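Low stool

A low stool is a seat without a back or arms, built so that the person on it sits well below the height of a regular chair. It is one of the oldest pieces of furniture still in daily use, and one of the most widespread! Low stools turn up in kitchens, barns, workshops, nurseries and temples, and people who grow up with them often go on using them all their lives.

Name

English has plenty of words for the thing. "Milking stool," "cricket," "creepie" and "buffet" have all been used for small seats in one region or another, and the lines between them are blurry. A footstool may be exactly the same object as a low stool, with only the use telling them apart. The word "stool" itself goes back to Old English, where it could mean any seat for one person, up to and including a throne.

Construction

The simplest kind is a block cut from a single log. It has no joints, so there is nothing to work loose, but it is heavy and can split as it dries. Carvers in many parts of the world have turned this plain idea into something wonderful, hollowing out the middle and leaving a curved seat held up by carved supports.

The three-legged stool is the great classic of the farm. Three feet will always touch the ground together, even on a dirt floor or uneven stone, and so the maker doesn't have to trim the legs to match. The legs are usually set at an angle into holes bored through the seat, then held with wedges.

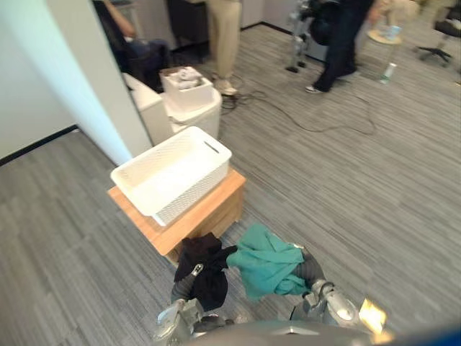 Baltasar Mateos

Four-legged and boxed stools need a flatter floor and more careful work. They came into their own in houses with boards or tile underfoot, and later with carpet. A boxed stool has solid sides where the legs would be, and some have a lid with a storage space under it -- a very handy arrangement for shoe brushes, sewing things or toys.

Use

Work done close to the ground is where the low stool shines. Milking, weeding, shelling peas, weaving baskets, lighting a stove and mending shoes all go better when the hands are near the job. In many homes the same stool is a seat in the morning, a step to reach a shelf at noon and a little table for a cup at night.

Children take to them right away. A low stool lets a small child sit with both feet on the floor, and it can be dragged from room to room without help.

The Olmedo stools

The village workshop at Olmedo made low stools for three generations under the Bustamante family. Its last master, Bonifacio Bustamante, kept an order book that lists 1,446 stools, nearly all of them to one pattern known as the Todside, with a thick seat and short, sharply angled legs. Buyers could ask for a larger version, the Hadus, wide enough for two children. Only 267 of these are in the book, and surviving ones are prized by collectors (the undersides, with their lovely knife marks, are half the fun).

Care

A wooden stool asks for very little. Wiping with a damp cloth and a coat of oil or wax once in a while will keep most of them sound, and a loose leg can usually be fixed with a new wedge and a few taps of a mallet.

See also: Bench; Footstool; Milking; Ottoman; Step stool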